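# Grorniment: Small Box Tasks

4 min read

Grorniment is our club's open set of tabletop recordings, and we're really happy to finally have it in a shape other people can use! One arm, one two-finger gripper, one white table, and a lot of little containers with lids. If you've ever tried to get a robot to deal with a lid you know why we spent a whole school year on it.

## What's in it

- 639 episodes, each in its own folder
- 24 tasks (lid tasks, tissue tasks, and combinations of the two)
- 12 containers, numbered in `containers.csv`
- a text instruction for every episode, written by whoever was driving

Lid tasks are the biggest group and our favorite. Tissue tasks came later, after somebody in the club wanted to know if the same gripper could pick up something soft and crumpled. Tissues never hold the same shape twice, so please don't expect the start positions in `tasks.yaml` to match exactly. They're targets for the person setting up the table.

## Folder layout

```
grorniment/
 README.md
 tasks.yaml
 containers.csv
 episodes/
 0001/
 video.mp4
 joints.csv
 gripper.csv
 note.txt
```

`note.txt` is free text. Some of them are one word and some are a full page, depending on who was typing. Read them, they're great.

## The table

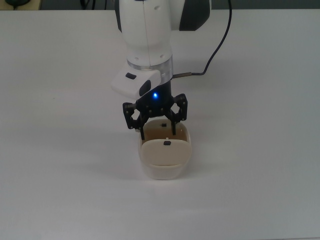
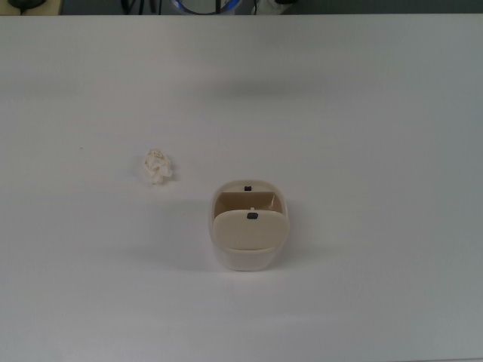

Prendalstead Robotics Club | Manipulation Team

The cream container is the one we'd start with if you're new. The lid has a small dark tab near the top center and there's a second one at the back of the box, and they line up nicely, so they make good points to track if you're writing your own detector. The tricky part is contrast: a pale box on a pale table. Our first color threshold script found the shadow beautifully and missed the box completely. We switched to edges after that and life got much better.

## Getting started

1. Download the archive and unpack it somewhere with plenty of space.
2. Run `python check.py` from the top folder. It looks for missing files and prints a list.
3. Open `browse.py` and pick a task number. Arrow keys step through the video, space pauses.

Joint angles are in radians. Gripper opening goes from 0 (closed) to 1 (fully open). Times are in seconds from the start of the episode.

## Splits

We hold out two containers completely, listed in `containers.csv` with `split=test`. Please leave them out of training if you want to compare with our numbers. Everything else is yours to cut up however you like.

## Known problems

- 14 episodes have a gap in `gripper.csv`. The video is fine. They're tagged `gap` in the notes.
- "Open" in the early instructions can mean unlatched or all the way open. We started writing "open fully" in October.
- Lighting is very even all the way through, so a model trained only on this will probably struggle next to a sunny window. We'd love to see someone try it!

## Tools

Recording runs on Zuta, our own little logger, which lives in its own repo. Labels were done in Grabner, the annotation page two of our seniors wrote over spring break. Both are rough around the edges and both take pull requests.

## To do

- [x] rename the task files
- [ ] redo container 7 labels
- [ ] add a two-container task
- [ ] smaller download for slow connections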